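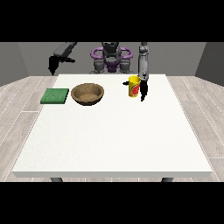

FAQ > Batteries & Charging

Which battery fits my Kellow trainer plane?
The Kellow takes the Nelance 200 mAh single-cell pack with the small white plug. Packs from the older Zotham gliders have the same plug but are too long for the bay.

How long does a charge take?
Allow 98 minutes from empty with the USB lead that comes in the box. The light on the lead goes off when the pack is full - unplug it then.

Can I leave a pack in the plane between flights?
For an hour or two, yes. Overnight, take it out. The receiver draws a little power even with the switch off.

My plane won't pair with the transmitter.
Turn on the transmitter first, throttle all the way down, then plug in the battery. If the light on the plane keeps blinking, hold the bind button for five seconds and try again.

Do you sell the propeller separately?
Yes, in pairs. Order part 1226. The screw is not included, so keep your old one.

Can I fly it outside?
Yes, in light wind. Keep to short grass for your first few landings.

Who do I contact about a damaged order?
Write to Janelle Policarpio in parts and returns with your order number and a photo of the damage.

Page last updated 1/28/24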